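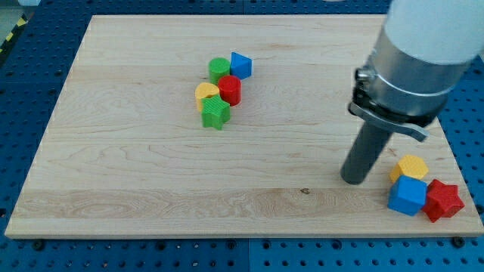 Jomby block-pushing demo, Citville open day
Reviewed by Liesbeth Van Leeuwen
Posted Sep 1, 2024

I teach a technology elective at a high school in Lallstead and I've been looking at robot arms for two years. Most of what gets marketed to schools is either a toy with servos that strip by the end of term, or an industrial unit we would never get past the business manager. Jomby sits somewhere in the middle, so when they opened their Citville workshop to teachers I put my name down and drove over with my colleague Bushra Niazi.

This is a review of the demonstration and of what I could learn about the teaching package. I haven't had the gear in my own classroom.

The set-up

The station I spent most of my time at was the pushing task. A maple board sits on a blue perforated platform, with coloured plastic blocks on top, and the arm moves them with a plain dark rod. There are no fingers to open and close. You type an instruction such as "push the red star to the blue cube" and the arm lowers the rod and nudges the piece across the board.

I thought this would be dull next to the pick-and-place station on the other side of the workshop. It held my attention for longer. Pushing looks easy, but a star doesn't slide the way a cylinder does. If the rod catches a point of the star it spins, and the arm has to come round and have another go from a different side. My Year 9s could watch that and start arguing about why, and those are the lessons I'm after.

The blocks are a good choice. Red, blue, green and yellow, with cylinders, stars, a cube, a hexagon and a wedge among them. The colours are easy to tell apart from a few steps back, which matters when you've got a class standing around one table. A student with red-green colour blindness would have to rely on shape for some of them, and since there is more than one star that won't always be enough. I raised this with Dirk De Smet, who was running the station, and he wrote it down.

How the demo ran

Dirk gave a short talk and then let people type their own instructions. He didn't steer us towards safe ones. The arm did well with single moves. "Move the green star next to the yellow hexagon" was fine, though slow. Pieces bunched up together gave it more trouble. When I asked for a block from the middle of a group, it shoved the neighbours along as well and finished with the whole lot 2 cm from where I wanted one of them. Dirk said that was typical and that the software has no notion yet of clearing a path first.

I timed one longer job, sorting the blocks into colour groups. It took 31 minutes including two restarts. You would not do that in a lesson, but you could set it going at the start of a double period and check in on it.

Bushra asked what happens when a block goes over the edge. It stays on the floor until a person picks it up. We saw this once.

Noise was low. I could talk at normal volume standing right beside the platform, and we could hear the questions from the back. The hazard tape on the platform is a sensible touch, although in a classroom I would want something more solid than tape between students and a moving arm. Ans Coppens, who looks after the school accounts, told me a screen is available but is quoted separately.

The teaching package

What they're offering schools is the board, the blocks, the rod attachment, a set of lesson plans and a software licence. The arm is leased. The package came to $2367 for the first year on the sheet I was given, before the lease, and Ans was upfront that the lease is the larger part. I'd have liked both numbers on the same sheet.

There are 60 lesson activities in the folder. I read through a dozen over lunch. The early ones are well written and could be used by a teacher with no programming background. From the middle on they assume Python and there isn't much of a bridge between the two. Soo-ah Jeon wrote the later ones and said a rewrite is planned for September. She also showed me the activity I liked best, where students predict on paper where a block will stop before the arm pushes it, then measure the difference. You could run that one with a ruler and no robot at all, and I probably will.

Good points

Single pushes worked most of the time with instructions typed by strangers
Blocks and board look easy to clean and replace
Quiet
Staff answered questions directly, including the awkward ones

Not so good

Struggles with crowded pieces
No recovery when a block leaves the board
Pricing split over two documents
Lesson folder jumps in difficulty halfway through
Parking at the Citville site is hopeless, allow extra time

Would I buy it?

Not this year. For a school with an existing robotics program and a teacher comfortable in Python, I think it's worth asking for a quote. For us the lease rules it out, and I'd want to see the revised lesson folder before I asked again. Bushra is keener than I am and has asked whether they'd bring a station out to Lallstead for a day – they said they would look at it for next term.

The open day itself was well run and I'd go to another. There were enough stations that no one queued for long, and we were allowed to have a proper go at everything except the large arm at the back. Bring your own lunch, the sandwiches were gone by noon.

Demonstration: 4 out of 5
Teaching package as it stands: 3 out of 5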